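Notebook 4, bread flour trials
29 March 2025
Present: self, Natalia Becerra for the first half

Purpose: repeat the cold-proof comparison on the Gredlow white and the Plutska wholemeal. The September run was spoilt by a fridge that cycled too wide, so those figures are struck out and should not be quoted. See the back pages for the old sheet if the shaping notes are wanted.

Stock. Both flours from sealed bags. The Plutska bag is a new lot and feels coarser between the fingers than the last one. I sieved a spoonful and there is more large bran in it. No lot number on the old bag to compare against, as I threw it out. Keep bags until the write-up is finished.

Starter. Refreshed the night before at equal weights flour and water. Domed at first look, a few large bubbles at the glass, smell mild and a little like yoghurt. Used at that point.

Dough. 200 g flour per test piece, starter at 18 per cent of flour weight. Salt the same across all pieces. Water held back slightly on the white, full amount on the wholemeal. Mixed by hand until no dry flour showed, covered, rested 30 minutes, then salt worked in. The white came together at once. The wholemeal tore on the first fold and needed a second rest before it would stretch.

Folds. Three sets on each. On the last set the white held its edges. The wholemeal spread back to the sides of the tub, and I would call it under-developed by the standard we used last year.

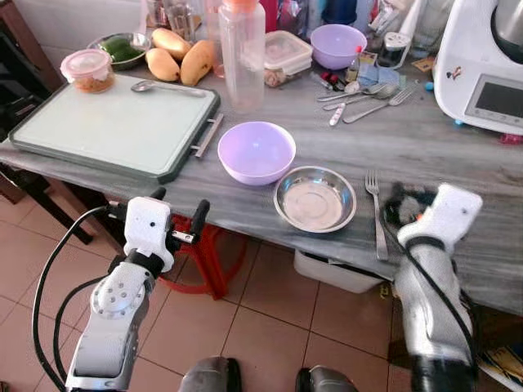
Natalia: the tearing is bran cutting the sheet, and more folding will not cure it. Soak the wholemeal on its own first, with all of its water and none of the starter, and leave it a good hour. Then judge the folds. She would also drop the third set on the white, which in her view is tight enough after two.

Agreed on the soak. Not agreed on the third set – the pieces have to be handled alike or the comparison means nothing. If we want to know what two sets do to the white, that is a separate run.

Bulk. Judged by rise in straight-sided tubs against a tape mark. Room was cooler than I would like near the window, so the tubs were swapped over halfway. The wholemeal reached its mark first, as it did last time. Surface slightly pitted by then. The white was smooth, with a soft wobble when the tub was knocked.

Shaping. Light flour only. One white piece stuck on its underside and was scraped free, so it has a weak patch. Marked W2 and to be left out of the height measurements. All pieces into lined baskets, seam up, bagged.

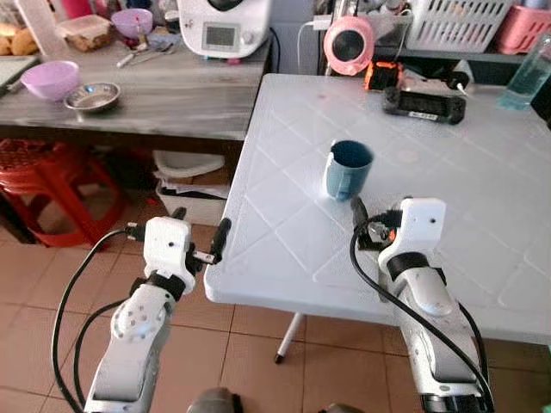 Cold proof. Fridge at its middle setting, 13 hours planned. Thermometer in a glass of water on the same shelf as the baskets, which gives a steadier reading than hanging it in the air. Higinio Alvarado has been asked not to move anything on that shelf.

Queries for the next session:
– Does the soak shorten the bulk on the wholemeal? If it does, the tape mark still stands and the clock is ignored.
– Borrow the Skenda scale again. Ours drifts on small weights and I do not trust it for the salt.
– Hollis Fitzsimmons wants crumb slices kept for the album. Cut from the middle of the loaf, not the heel.

Bake order: wholemeal first, then white, W2 last. Lid on for the first part of the bake, off for the rest. Weigh each loaf before it goes in and again once fully cool, and enter both on the loss sheet in pen.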